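3.2 Collection of demonstrations

Demonstrations for the grocery-sorting task were gathered by teleoperation at the Garnaneck bench. The operator's goal was to transfer each vegetable to a wicker basket at the back of the table. Items differed in shape, colour and stiffness, and their starting positions were changed between episodes. Recording was limited to 20 minutes per session to reduce operator fatigue. 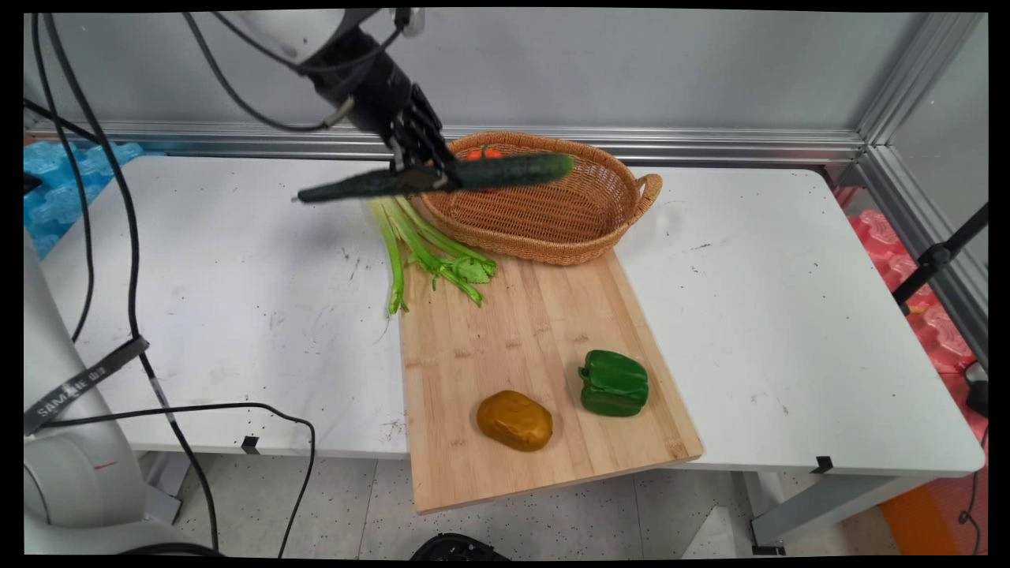

Each episode was stored as synchronized video and joint states, with the operator's commands logged separately. An episode ended when the operator released the last item or pressed the abort pedal. Of 152 episodes, 39 were set aside for validation. Aborted episodes were kept but labelled – they supply examples of poor grasps that the policy would otherwise never meet.

Long items needed the most care. A cucumber can be held at mid-length or near one end, and the choice affects how much clearance is left at the basket rim. Operators were given no rule on this point. Figure 2 shows a cucumber held near its lower end, from the wrist camera.
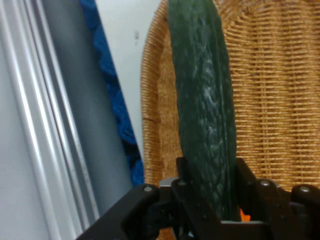

Figure 2. Wrist view of a cucumber in the gripper.

3.3 Labelling

Grasp onset and release were marked by hand in the Prokis annotation tool.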